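実演データは件数で数えるべきではない

布を畳む作業の模倣学習に関わっていると、最初に訊かれるのはほぼ必ず件数である。何エピソード集めたのか、あと何エピソードあれば足りるのか。予算の申請書にも進捗表にも件数の欄があり、欄がある以上は埋めることになる。本稿の主張は、この欄を廃止するか、少なくとも二番目以降の欄に格下げすべきだというものである。

前提を述べておく。対象は双腕の遠隔操作で集める実演データで、作業は衣類や布を籠から取り出し、台上で広げ、畳み、決めた位置に積むまでの一連の動作である。観測は固定カメラと手首カメラの画像、それに関節角とグリッパの開度からなる。行動は操作者側の腕の関節角をそのまま記録したもので、後から軌道を平滑化する処理は入れていない。以下の議論のうち、剛体の把持や組み立てにそのまま移せる部分は半分程度だと思って読んでいただきたい。

Kastenと呼んでいた収集計画では、800エピソードを集めた時点で最初の方策を学習させた。結果は悪かった。より正確には、悪さの内訳が件数からはまったく説明できなかった。広げた状態から始めれば畳める。籠から取り出した直後の、丸まった状態から始めると、端を探す動作に入ったまま先へ進まない。データを見返すと、操作者は布を置いた直後に角を二つともつまめる姿勢になるよう、取り出しの段階で無意識に調整していた。熟練した操作者ほどこの調整がうまく、難しい初期状態がデータに現れない。800という数字は、この偏りについて何も語らない。

ここで件数を増やすという判断は、もっとも安易で、もっとも高くつく。同じ操作者が同じ手順で集めれば、同じ偏りが厚みを増すだけである。私たちは実際に200エピソードを追加し、端を探す区間の挙動に見るべき変化がないことを確認した。この200は無駄だったと考えている。学習曲線の点が一つ増えたという弁護は可能だが、その点を得るために操作者の時間を使う必要はなかった。

では何を数えるのか。第一に、初期状態の分布である。布の種類、置かれ方、重なり方、台上の他の布との位置関係。これらを収集の前に表にし、どの区画に何件入れるかを先に決める。収集した後で分類するやり方は勧めない。後から分類すると、分類の軸そのものが集まったデータに引きずられ、空の区画は表に現れない。

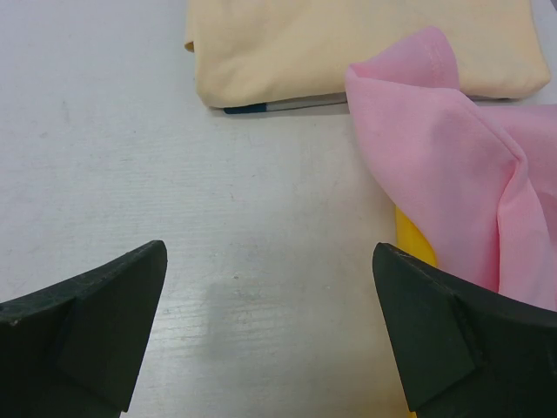

重なりの扱いは特に軽視されやすい。布が一枚だけ台にある状態と、別の布の縁が下や横に入り込んでいる状態とでは、手首カメラから得られる情報の質が違う。折り山と布端は近距離の画像では似た線として写る。一枚であれば、間違えて折り山をつまんでも持ち上げた時点で形から判断できる。複数枚が接していると、つまんだものがどの布に属するかの判断が持ち上げた後まで残る。操作者は固定カメラ側の映像や直接の視認でこの曖昧さを解消しているので、操作は滑らかに見える。方策に渡される観測だけで同じ判断ができるかどうかは別の問題であり、滑らかな実演がそれを保証することはない。

この点について、私は操作者の視界を方策の観測に合わせるべきだという立場をとる。操作者に台を直接見せず、記録されるカメラの映像だけで操作させる。作業は遅くなり、失敗も増え、操作者からは不評である。それでも、遅くなった区間こそが観測の不足している区間である。直接見て操作した実演は、観測にない情報に基づいた行動に、観測だけを添えて保存したものになる。学習側から見れば、理由の分からない行動が正解として並んでいる状態に近い。

反論はある。同僚のFrauke Brandesは、映像だけの操作では実演の質そのものが落ち、迷いや往復動作が教師信号に混ざると指摘する。これは正しい。往復動作を含む実演で学習した方策は、実際に往復する。彼女の案は、直接視認で集めたデータを主とし、映像だけの操作は診断用に少数だけ行い、両者の所要時間の差が大きい区間を見つけてカメラ配置を直すというものである。費用の面ではこちらが優れている。私が全面的に同意しないのは、カメラ配置を直した後で過去のデータをどう扱うかが決まっていないからである。配置が変われば、それ以前のデータは別の観測系のデータになる。診断は収集の前に済ませておくべきで、途中で行うなら、以前の分を捨てる覚悟が要る。

第二に数えるべきは、回復動作の数である。布は把持に失敗しても壊れず、落としても台の上に残る。このため回復の機会が多く、操作者は失敗をその場でやり直す。ところが多くの収集手順では、やり直しの入ったエピソードを品質不良として除外する。Gorkbyの初期の手順書にも、つまみ損ねが二回あれば破棄という規定があった。誰が書いたかといえば私であり、当時は清潔なデータが良いデータだと考えていた。除外の結果、残ったのは一度もつまみ損ねない世界の記録で、方策は最初のつまみ損ねの直後から未知の状態に入った。

現在の手順では、つまみ損ねた時点、落とした時点、畳み直しを始めた時点に操作者が足元のペダルで印を付ける。印は三種類に限っている。種類を増やすと押し間違いが増え、後処理で整合をとる手間が上回る。印の付いたエピソードは除外せず、失敗に至る区間の重みを下げ、回復の区間はそのまま使う。区間の境界は自動で決めようとしたが、グリッパの開度だけでは意図した開放と滑りを分けられず、人手の印に戻した。

回復動作を意図的に作り出すかどうかは意見が分かれる。布をわざとずらして置き、そこから直させる方法は、効率は良いが、ずれ方が人工的になる。操作者が手でずらした布には、グリッパが滑った後の布に特有の、一方向に引かれた皺がない。私は、自然に発生した失敗をまず全部残し、足りない区画だけを人工的に補う順序がよいと考える。最初から人工の失敗で埋めると、自然な失敗がどの頻度で起きるかという情報が失われる。

第三に、操作者である。Kastenの前半は操作者が2人で、その2人の間で畳む順序が違っていた。一方は手前から奥へ、他方は奥から手前へ折る。どちらも結果は同じ形になる。方策は開始直後に両者の中間のような動作を出し、布の中央付近で止まった。多峰性を扱える方策表現を使えば解けるという意見はもっともで、実際に改善はする。しかし、解ける問題を収集側でわざわざ作る理由にはならない。順序を統一する指示は一行で書ける。
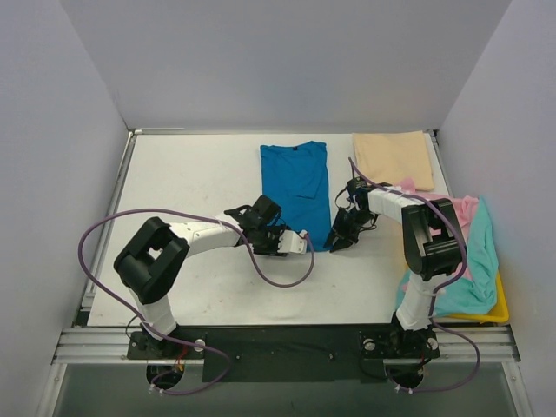
統一すべきものと統一すべきでないものの区別が、収集設計の中心にある。折る順序、積む位置、腕の待機姿勢は統一する。布の初期状態、籠の中での布の絡み方、すでに積まれた布の有無は散らす。前者は作業の定義であり、後者は作業が置かれる条件である。現場ではこれが逆になりやすい。操作者は毎回同じように籠へ布を戻し、折り方のほうはその日の気分で変える。布の戻し方は作業の外だと見なされているためで、手順書に書かれていないことが多い。戻し方は次のエピソードの初期状態そのものなので、手順書では畳み方と同じ分量を割くべきである。

私たちは、戻す順番と戻し方を乱数表で指定している。一枚ずつ入れる、まとめて入れる、縁に掛ける、の三通りに、布の順番を組み合わせるだけの簡単な表である。操作者がこれを守っているかは、各エピソードの先頭フレームを並べて確認する。先頭フレームの一覧は、私が知る限りもっとも安価な品質検査で、学習を一度も走らせずに偏りが見える。100枚を一画面に並べると、籠の縁への掛け方が午後だけ同じになっている、といったことが分かる。

服の種類についても一言述べておく。矩形の布と、襟や裾のある衣類を同じ収集で混ぜることに、私は当初反対していた。作業の定義が違い、成功判定も違うからである。今は、台上に混在させること自体には賛成で、同じ言語指示の下に混ぜることに反対している。指示が「畳む」の一語だと、矩形の布で通用した端の対応付けを、方策は衣類にも当てはめようとする。指示文で対象を分け、エピソードの属性にも種類を残す。後から足すのは面倒だが、最初に入れるなら手間はわずかである。

記録系に関しては、件数の議論より地味だが影響の大きい問題がある。収集ソフトのHalterは、腕の状態を固定周期で保存し、画像は届いた時点で保存する。時刻合わせは読み出しの段階で行う。この設計では、画像の遅延が負荷によって変わると、同じ見た目に対する行動が少しずつずれる。布の把持のように、閉じる瞬間の数フレームが成否を分ける作業では無視できない。私たちがこれに気付いたのはかなり後で、グリッパが布に届く前に閉じ始める癖を、操作者の癖だと思い込んでいた。遅延は収集ごとに測り、値をエピソードと一緒に残すべきである。測って一定であればそれでよい。

配線も同じ種類の問題である。腕に沿うケーブルの余りは、可動域の端で抵抗になり、操作者はその抵抗を避ける姿勢を覚える。ケーブルの取り回しを変えた日を境に、軌道の分布が変わる。機械の変更記録とデータの版を結び付けていなければ、後から原因をたどる方法がない。管理用のDristeoには変更記録の欄を設けたが、自由記述にしたところ「調整」とだけ書かれた行が続いた。今は部位を選ばせ、変更の前後で先頭フレームと待機姿勢の関節角を自動保存している。

ここまで書いた項目は、どれも件数より測りにくい。件数が好まれる最大の理由はそこにあると思う。件数は足し算ができ、計画と実績の比が出て、外部にも説明しやすい。区画ごとの充足率は、区画の切り方に異論が出るたびに数字が変わる。回復動作の数は、多いほど良いとも言えない。管理する側にとって扱いにくい指標であることは認める。

規模がこれらの問題を押し流すという考え方についても触れておく。十分に多くの場所、操作者、機体から集めれば、個々の偏りは平均されるという期待である。多様な収集元を持つ組織には当てはまる部分があるだろう。しかし、一台か二台の双腕機で一つの作業を集めている大多数の現場では、規模は同じ台、同じ籠、同じ照明の反復を意味する。そこで件数を目標に掲げると、操作者は一件を短くする方向に最適化し、籠からの取り出しやすい布を先に選び、難しい布を底に残す。目標が件数である以上、操作者の行動として合理的であり、責めるべきは目標の置き方である。

実務上の提案を挙げる。進捗表の件数欄は残してよいが、その左に空の区画の数を置く。空の区画が残っている間は、埋まった区画への追加を進捗に数えない。操作者への支払いや評価を件数に連動させない。エピソードの長さの中央値が下がり始めたら、習熟の成果として報告する前に、先頭フレームの一覧を見る。そして方策の評価に使う初期状態は、収集の担当者とは別の人間が、収集の開始前に決めて固定しておく。評価の初期状態を収集後に決めると、ほぼ確実に、集まったデータに近いものが選ばれる。

最後の項目は、私たち自身がまだ守れていない。今の評価セットは四月に作り直したもので、作ったのは収集手順を書いた私である。Brandesに作り直しを依頼してあり、それが済むまで、手元の成功率は外に出さないことにしている。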